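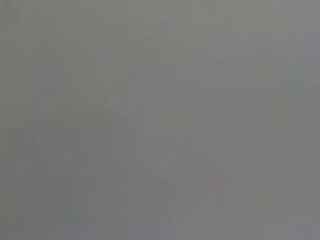
Cernadley (software)

Cernadley is a software package that checks images from wrist-mounted robot cameras before they reach a perception or control program. It grades each image for contrast, sharpness and texture, and marks the ones that hold too little detail to be used. A nearly uniform gray image with soft, low-contrast changes in tone is a typical input for the lowest grade. The package was written by Raili Karppinen and Mervin Girard at Holzer and is used mainly with robot arms that pick and place small parts.

Background

Cameras carried near a gripper often come very close to a surface, and the view may then lose its edges and shapes. Fine vertical streaks or small square patches can remain in such an image. Early versions of the Isau planner, also from Holzer, treated these patterns as surface texture and matched features to them, which gave false position estimates. Karppinen began Cernadley as a filter for Isau and later split it off as a separate tool.

Operation

Each image is divided into tiles. The program measures local contrast in every tile and compares it with a noise model made for the camera in use. Tiles that look the same as noise are dropped. Repeating lines that run straight from top to bottom are handled in a separate pass – they are removed before edges are counted.

The result is one of 3 grades: usable, weak or blank. A weak image is passed on with a lower weight. A blank image is withheld, and the planner falls back on joint readings. After 5 blank images in a row, the default setting asks the controller to slow the arm. Color is ignored in grading, so a faint tinted smudge on a gray field does not raise the score.

Testing

The test set, called Plemden, holds 1,934 images labeled by hand under Sharon Okoth. Girard kept 1,000 of them for tuning the thresholds and the rest for checking results. Labelers were told to mark an image blank if no object could be named with confidence.

Limitations

Cernadley does not work out why an image lacks detail. Poor focus, a surface close to the lens and heavy compression can all lead to the same grade. Hélène Friesen added an optional log of arm positions in May, which lets users look for causes afterward.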